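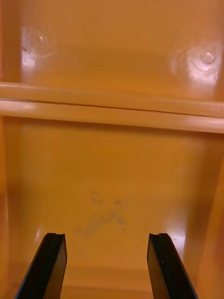

21 August 2021

Orange crates, continued. Carried on with the plastic ones from the Blackburn shelf. The plan is still to have every part kit in its own crate before we move the long bench, so this was mostly cleaning, checking and labeling.

Washed the first lot in the sink with dish soap and a soft brush. The sticky patches left by the old Prorkmont labels did not come off with soap. Soaked a rag in warm water, laid it over each patch, left it while I did the next crate, and then most of it rolled off under a thumb. Do not use the green scouring pads. One of the crates we did in April has a dull patch on the end where somebody used one, and the new labels lift at the corners there.

The orange plastic is smooth and shiny on the inside, and dust shows on it more than I expected. Dirt collects under the ledge that runs across the panel, and in the thin seam along it. A brush is too thick for the seam. A folded paper towel pulled along it does the job. The round bosses have a small dimple in the middle and those hold grit too. Cotton swab, quick twist, done.

Checked for cracks by flexing each wall by hand and looking along it with the desk lamp held low. The ceiling lights are no use for this, they put white glare all over the bosses and a hairline crack disappears in it. Found 2 crates with cracks at a bottom corner. Neither goes through yet. Put blue tape on both and set them aside for light stuff only (foam, bags, empty sleeves). They should not go on the top shelf.

Load test: filled one good crate with the boxed fasteners and left it on the scale cart for 90 minutes. The bottom bowed a little in the middle and came back when emptied. Fine for the kits we have. I would not stack a full one on another full one for any length of time, and the shelf is deep enough that we don't need to.

Labels. Tried the Plorkance film labels against plain paper under clear tape. The film ones stick better but the marker smears on them unless it gets a good while to dry. Paper under tape looks worse and reads better from the door. Going with paper for now. Put the label on the short end, left of center, so it can be read with a hand on the grip.

Layout for the Blackburn shelf, as it stands:
Bottom: heavy kits, clamps, the Drenden brackets
Middle: anything used every week
Top: spares, taped crates excluded
Floor underneath: nothing, leave it clear for the broom

The Drenden brackets are still in their shipping carton. They fit a crate lying flat but not standing up, the flanges catch on the ledge. If they go in flat there is room for the bolts in a bag at one end. Didn't repack them, the count sheet is missing and I want it in the crate before the lid goes on.

Lids are the other problem. We have fewer lids than crates, and a couple are from an older set and rock when pressed down. Stacked the good ones by the sink to dry. The rockers are on the window sill, try them with a weight on top before throwing them out.

To do:
find the Drenden count sheet
more paper labels, the roll is nearly finished
finish washing the last stack, still gritty
ask whether Prorkmont sells lids on their own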